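Seed drying notebook, Foltora back room
4 February 2021

Carrying on from the November pages, which end in the middle of a sentence about peas. I have no memory of the second half of the sentence. The peas are fine.

Where we are

The Lo Presti beans came off the vines early because of the heat, and went into the drying room before anyone had decided what the drying room was for this year. They felt dry. Everything feels dry in this weather, including the beans we lost last time, which felt very dry right up until they grew fur.

So this year we're using desiccant properly. I've gone with the Fostel beads, the orange ones that go green when they've had enough, on the grounds that even I can read that. The old white beads are still in the cupboard and could be in any condition at all. Do not use them. Do not "top up" the Fostel with them either.

Weighed the shelled beans this morning: 423 g after picking out the split ones. Relative humidity in the drying room was 18 per cent by the old dial, which I don't believe, as it also read 18 per cent when I breathed on it. Tapped it. Still 18.

Boxes

A box for this job wants a lid that seals on its own without someone leaning on it. The latched ones do well enough. The flared tubs with the lift-off lids are for sorting and for carrying things between rooms, and I'd ask people to stop storing seed in them, however nicely they stack. A lid that rests on a box is a roof, and humid air comes in under a roof.
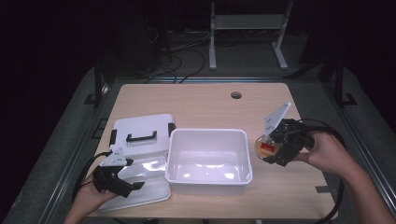 Salt test on the hygrometers

Having lost faith in the dial, I checked the two small digital ones. Wet salt in a bottle cap (a slurry, not soup), cap and hygrometer into a sealed jar, leave it overnight somewhere the temperature doesn't wander. Should settle at 75 per cent or close to it. The Mivero came out 2 points high, which I can live with, and now has a bit of masking tape on the back saying so. The other one gave a reading of two dashes and then went blank -- an honourable retirement.

The dial gave 18 per cent in the salt jar too. It has been moved to the wall by the kettle, where it can be decorative.

Beans, continued

Put the beans in paper envelopes, not plastic, and stood them on edge in the box with the beads underneath in a stocking. The stocking is clean. I mention it only because I was asked. Used 167 g of beads, weighed straight after they came out of the oven and cooled in a jar with the lid on. If you cool them on the bench they spend the whole time drinking the room and you may as well not have bothered, as I established last year at some cost in electricity.

Oven notes: low, door shut, tray no more than a couple of beads deep. Too hot and the colour goes a dull brown and stays there.

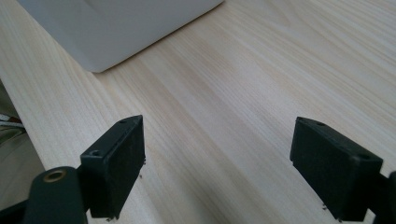 The snap test is still the one I trust for beans. Put one on something hard and hit it with a hammer. If it shatters, it's dry enough to seal up. If it squashes, back it goes. Ours did something in between, a sort of sulky crumble, so they're staying with the beads for another week and I'll hit another one then.

I'd rather not overdo it. Beans taken down too far get hard coats and then sit in wet soil doing nothing until you dig them up to see what's wrong, which doesn't help them.

Labels

Pencil on the envelope, variety and harvest season, and again on a slip inside. The felt pen fades. We have a whole drawer of seed from people who trusted the felt pen, and I've filed it under "probably lettuce".

To do

Re-weigh the envelopes next week, same scales, same spot on the bench.
Buy another hygrometer, with numbers on it.
Germination test on last year's Lo Presti in damp paper towel, if there is any paper towel left after the tea incident.
Find out who has the good sieve.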